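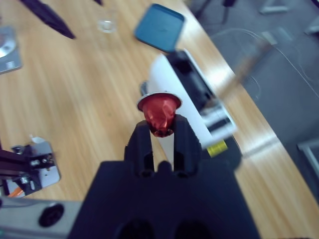
Hala Bouzid wrote in to ask whether the Niltlow descaler is worth the money for someone who makes two small coffees a day and has hard water, or whether she should keep going with vinegar. Good question, and one I've been wanting an excuse to answer, so here goes.

## Niltlow descaling powder, after four months

Short version: I love this stuff. I've been through most of a tub and I'm already planning the next one.

It comes as a plain white powder in a screw-top tub with a scoop inside. One scoop goes into a full tank of warm water, you stir it until it clears, and you run half through the machine. Wait 11 minutes, run the other half, then rinse with two tanks of fresh water. The whole job takes me 40 minutes, and for most of that I'm unloading the dishwasher.

My water is terrible (the kettle grows a crust in a week), and by last June my capsule machine was putting out a sad trickle and groaning like an old truck. I'd tried vinegar twice. It helped a bit, but the kitchen stank and my espresso had a salad dressing thing going on for days. After one round of Niltlow the flow was back to a proper steady stream, and after the second the groaning stopped too! The coffee comes out hotter as well. I stuck a thermometer in the cup before and after, and it went up to 87 degrees Celsius, which made me far happier than a number should.

I also tried the Rustitz liquid, which a lot of people like. It works, and the little bottles are handy if you hate measuring. But it costs more per round and the smell hangs around — sort of lemon floor cleaner.

A few gripes with the Niltlow:

- The scoop is always buried at the bottom of the tub.
- The instructions are printed in tiny gray type. I copied mine onto a card and taped it inside the cupboard door.
- The powder clumps if you leave the lid loose. Ask me how I know.

So, Hala, with hard water and two cups a day I'd say go for it, and do it every couple of months. Check your machine's manual first, as some makers are fussy about what goes in the tank. And please do the second rinse. I skipped it once and that cup went straight down the sink.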